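Pouring Without Spilling: What We Learned About Beakers, Bottles and Red Water
Girodwood kitchen science project, final report
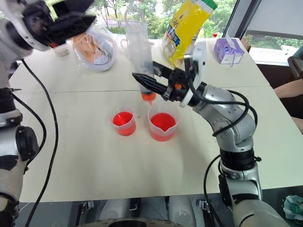

Chidubem Bashir wanted to know, when I showed the first draft around, why we didn't just use a funnel and be done with it. Fair question! A funnel would get the liquid in, sure, but our project was about how evenly you can share a drink between two cups by eye, and a funnel doesn't help you judge a level at all.

So, the setup. I picked clear plastic beakers because you can see the level from the side, and I made the water red with food coloring (plain water is awful to read against a white table, I tried it). The two beakers aren't the same size, and that ended up being my favorite part of the whole thing. If you fill both to the same height, the bigger one holds more, but almost everybody at our table called that "even." I did too, the first time.

We started with 565 milliliters of red water for each round and did 30 rounds over January. The rule was simple: pour into one beaker, then the other, stop when you think they match, then weigh both on the kitchen scale. I kept the numbers in a Nultach notebook that now has pink splotches on most of the pages, sorry to whoever grades this.

Pouring slowly was harder than I thought it would be. A thin stream is great for stopping on time, but it likes to creep back along the bottle when you tip it up again, and then you get a drip on the table. Holding the mouth of the bottle low over the beaker helped a lot. So did crouching down so my eyes were level with the liquid, though my knees had opinions by the end of an afternoon.

One thing I'd change is the coloring. I used way too much in the early rounds and my fingers stayed pink through dinner. I'd also like to try Saavedra's idea of using something thicker, like syrup, and seeing if people stop pouring sooner or later than they do with water. We ran out of time for it, and also out of paper towels.

The full table of weights is on the next page, with the rounds I had to throw out marked with a star.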